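How to Clean a Ceiling Light Panel and Get Its Warm Glow Back

Print | E-mail this page
39 shares | 4 comments

Thursday, February 23, 2023

I put off cleaning our ceiling panel for longer than I'd like to admit. Dust settles so slowly up there that you get used to it, and then one evening you catch yourself turning on a desk lamp to read a label. If that sounds familiar, set aside a quiet hour and keep me company while we go through it.

Before you start

Switch the light off at the wall and then at the breaker, and let the panel cool completely. You'll want a sturdy stepladder, two microfiber cloths, a bucket of lukewarm water with a small squirt of dish soap, and an old bed sheet for the floor. Please skip glass cleaner, which can cloud a plastic cover (I ruined a perfectly nice Selano one that way in October).

Dusting and washing

Start dry. Run a cloth over the cover in long, light strokes, always in the same direction, and shake it out often. Most covers either lift and tilt out or slide along a groove, so have a look at the edges before you pull on anything. Once it's down, wash it flat on the sheet, rinse it, and let it air dry standing up – rubbing it with a towel builds up static, and the dust comes right back. Wipe only the outside of the metal housing, and keep the damp cloth well away from the wiring.

When everything is dry and back in place, turn the power on and look straight up from below. You're checking for streaks and leftover soap. A yellow panel like this one is bright enough to show them, and it's lovely next to an off-white wall.
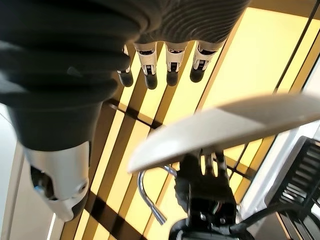
Choosing a warmer cover

If a good wash doesn't do it, the cover may simply be worn out. Measure the opening twice and write the numbers down before you shop. My Engelbrecht cover cost $49, and the plain Bavach one was $39 and fits just as snugly. Hold a new cover up to a lit lamp at home before you peel off the film – store lighting can fool you, and you can't easily return it once the film is gone.

Print | E-mail this page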